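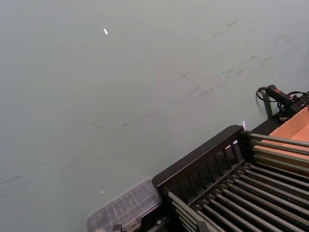

The Hikadby Table

The inventory form had a field for surface condition and allowed 60 characters. Hiếu Kim wrote "worn, scuffed, smooth" and saw that most of the field was left over.

Item 987 was the table. The estimate from Gradport put its replacement at 2,200, delivery to Dunwood included. The form asked for a reason to keep or discard.

Kim ran a thumb along the band of gray-black scuffs, in toward the center. Short strokes, scattered along it. Huỳnh had worked at this table until November and had never lifted anything he could drag. His habit was recorded here more fully than in his personnel file, which held a start date and a parking number.

There was also the long line near the middle, thin and faint. Kim tried a fingernail on it. The nail did not catch – a mark, then, with no depth to speak of.

The black rack had its own form. Kim checked that the rods sat in the slotted panel, initialed the page and went back to 987.

Under "reason" Kim wrote: "Level. Keep." Then the rack had to be moved to get at the asset tag. Kim took hold of it with both hands and dragged it.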